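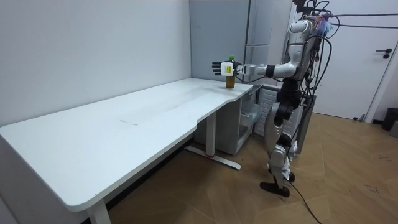 Bottle placement and table clearance in a shared activity room

Posted in: Rooms and Furnishings
Asked by: Liesl Fuchs
13 May 2024

Our association has the use of an activity room with one long white table. The table serves for refreshments, for paper crafts, and, at the close of each session, for wiping down and setting out supplies for the next group. The matter on which I am requesting guidance is the single bottle that is kept on the tabletop.

The bottle has a bright green cap and is amber-brown in its lower part. Its established position is upright, close to the far right corner of the table. Members have raised three objections to that position. The first is that a bottle standing near a corner may be knocked down by a sleeve or a bag. The second is that persons seated at the near end must walk the full length of the table to reach it. The third concerns the tabletop itself: one member believes that a bottle left standing on a white surface will in time produce a ring, and has asked that a coaster or tray be provided.

The room rules, last revised in October, state only that "items in common use shall be kept at the end of the table." They do not say which end, nor how far from the edge. The room is equipped with Wieser shelving along the opposite wall, and the lowest shelf is available. I would be grateful for answers to the following points:

Whether a bottle in common use should remain on the table between sessions or be returned to a shelf.
What distance from the edge is considered acceptable.
Whether a tray is advisable on a white tabletop, and of what kind.
How the rule might be worded so that all groups follow the same practice.

Please note that we have no authority to drill into the table or to attach anything to it permanently. Any arrangement must be capable of being removed at the end of our term of use.

Sturonard
Member, Rooms and Furnishings

The points are addressed below in the order in which they were raised.

Table or shelf. The usual practice in shared rooms is that the tabletop is cleared fully at the end of each session and that items in common use are returned to one assigned place. Where a bottle is needed at every session, it may remain on the table during the session and should go back to the shelf when the table is wiped. A table that is expected to be bare at closing is easier to inspect than a table on which one item is permitted, as the permitted item is soon joined by others. The lowest shelf is suitable if small children do not use the room. If they do, a higher shelf or a closed cabinet should be assigned, and the contents of the bottle should be taken into account when making that decision.

Distance from the edge. I am not aware of a fixed standard. A workable rule is one hand's length from each edge, measured from the wrist to the tip of the middle finger. It requires no ruler and can be checked by any member. For a corner position, the distance should be kept on both sides. In your case this would move the bottle inward from the far right corner while leaving it at the same end of the table, and the present wording of the room rules would still be satisfied.

Handling. Members should be asked to take hold of the bottle around its body, to lift it clear of the surface, and to set it down flat. Sliding a bottle across a white top is a frequent cause of fine gray marks, particularly where grit has collected under the base. Lifting by the cap should be discouraged, as a cap that has not been fully closed may come away in the hand.

Tray. A tray is advisable. It should have a raised rim and a flat underside, and it should be wider than the base of the bottle by a comfortable margin so that the bottle can be returned to it without careful aiming. A white or pale tray will be difficult to see against a white table. A darker color is preferable. Cork absorbs spills and is slow to dry, and for that reason I would not choose it for a room used by several groups.

Wording. The following may be adapted:

"Bottles in common use shall stand upright on the tray provided, at the assigned end of the table, no closer to any edge than the length of one hand. At the close of the session the bottle and the tray shall be returned to the shelf and the table wiped from end to end."

The assigned end should be named by reference to something that does not move, such as the door or the window wall. "Left" and "right" depend on where the reader is standing and have caused disputes in our own building.

Sovus
New member

We just use a tray. Any tray. We got ours with the cups and it has been fine. I would not put distances in the rules, people do not read them.

Sterirham Tenants' Office
Registered organization

The answer from Sturonard is consistent with the practice followed in our common rooms, and we support it with the following additions.

With regard to rings on the tabletop, the risk depends on the contents of the bottle and on the finish of the table. Before purchasing a tray, the association may wish to test the surface. Place a damp glass on a part of the table that is seldom noticed, leave it for the length of one session, and then wipe the area with a soft cloth. If no mark remains, the tray is a matter of tidiness and the choice can be left to the members. If a mark remains, the tray should be made compulsory, and the base of the bottle should be wiped each time it is returned.

With regard to reach, the complaint from those seated at the near end is best met by permitting the bottle to be moved during the session, on the condition that it travels with its tray. We found that a rule requiring it to stay at one end was not observed and led to the bottle being left in the middle of the table overnight.

A small card taped inside the shelf, reading "Bottle and tray here," has been more effective in our rooms than the printed rules. Removable tape leaves no trace on painted shelving if it is replaced once or twice a year, and it would meet your requirement that nothing be attached permanently.

Liesl Fuchs

Thank you to all who replied. The wording supplied by Sturonard will be put to the members with one change, namely that the bottle may be moved during a session together with its tray. The door will be used as the reference point for the assigned end. The surface test has not yet been carried out. I shall add the result to this page when it is available.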